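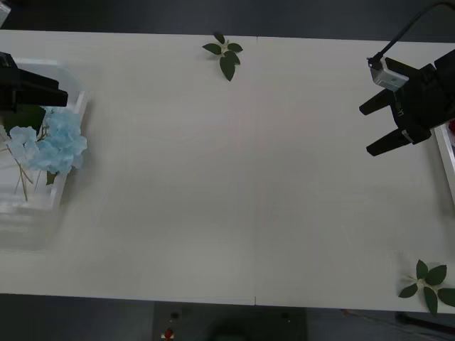

Ledutby Home & Craft Boards > Tables, Shelves and Storage > Faux flowers and where to put them

Thread: Storing fake hydrangeas without flattening them
Started April 9, 2020

mudroom_marge
I have reached the stage of life where I own more artificial flowers than real ones, and the artificial ones are in worse shape. My blue hydrangeas come out for May and go back in a closet until the following May. Every year they come out looking like they slept on one side, which they did. I have been using clear plastic bins. Half my family says bins are the problem and the other half says I am. What do you all do? Stems are the bendy kind with wire in them. Leaves pop off if you look at them.

gluegun_veteran
Clear bins are fine. The lid is the problem. Leave it off and drape an old pillowcase over the top. Heads at one end, stems at the other, one layer. If you have a second layer you have a second bin.

pantrymoth
One layer per bin. Must be nice to have a house that size.

gluegun_veteran
I have a garage and no car in it. We all make choices.

halfpint_haul
I do the opposite of gluegun. Stand them up in a tall bucket, stems down, dry cleaning bag over the heads. Nothing gets squashed because nothing is leaning on anything. The bucket does fall over about 5 times a year but the flowers have never complained.

tinsel_in_july
Standing up is the right answer and I will not be taking questions.

mudroom_marge
I'm going to ask one anyway. What happens to the wire? Mine droop if they stand too long, especially the big heads. By spring they are all staring at the floor like teenagers.

tinsel_in_july
Cheap wire. Buy better hydrangeas.

mudroom_marge
These are the Ilano ones. They were not cheap. I have the receipt somewhere, under the cheap ones.

pantrymoth
I have Ilano peonies and the leaves fall off those too. The little collar on the leaf is too big for the stem so it slides right down and off. A dot of hot glue below the collar fixes it. Do it once and you stop finding greenery in your slippers.

gluegun_veteran
Hot glue, yes, but pull the leaf up to where you want it first. I have a whole bouquet where every leaf is down at ankle height. I tell people it's a Dutch style.

halfpint_haul
No glue on mine. I keep the loose leaves in a sandwich bag and put them back on when I set the thing up. Gives me something to do with my hands while company is talking.

ribbon_drawer
Can we talk about tables? Everyone goes on about bins and then sorts the flowers on the couch. I use a plain white tabletop, nothing on it but what I'm working on, and I can see every leaf that comes off. On my old dark green one I lost a full sprig and found it when we moved.

pantrymoth
White tables show everything, including streaks. I wiped down my white Dindum folding table for the 70th time this year and it still looks like somebody did it with a ham sandwich.

ribbon_drawer
Dry cloth after the wet one. I'm begging you.

pantrymoth
You are assuming the first cloth was wet.

mudroom_marge
Two small tables pushed together or one long one? I have the two, and petals get down in the gap.

ribbon_drawer
Two is okay. Masking tape over the seam while you sort, peel it off after. Or sort on one side and keep your bin on the other and respect the border.

tinsel_in_july
This is a lot of engineering for plastic flowers.

gluegun_veteran
You have 4,000 posts on a board about plastic flowers.

tinsel_in_july
Fabric, mostly.

halfpint_haul
Back to the squashed heads. Before anyone throws anything out, try steam. Hold the head upside down over a kettle, not too close, give it a little shake, then pull the petals out with your fingers from the middle. Mine went from pancake to respectable.

gluegun_veteran
Disagree on the kettle. I melted the edges on a Tanasarn wreath doing that. Hair dryer on low. Takes longer but you keep your eyebrows.

halfpint_haul
How close were you holding it?

gluegun_veteran
I don't see how that's relevant.

mudroom_marge
Did the hair dryer this afternoon. The front three heads are round again and the fourth has the look of a shower cap, so that one can face the wall. Going with the bin, no lid, pillowcase on top. I glued the leaves. I also glued the pillowcase a little.

pantrymoth
Which part?

mudroom_marge
The part that was near the glue. I have one sprig left over and no idea what it came off of.

ribbon_drawer
Sandwich bag.

tinsel_in_july
Bucket.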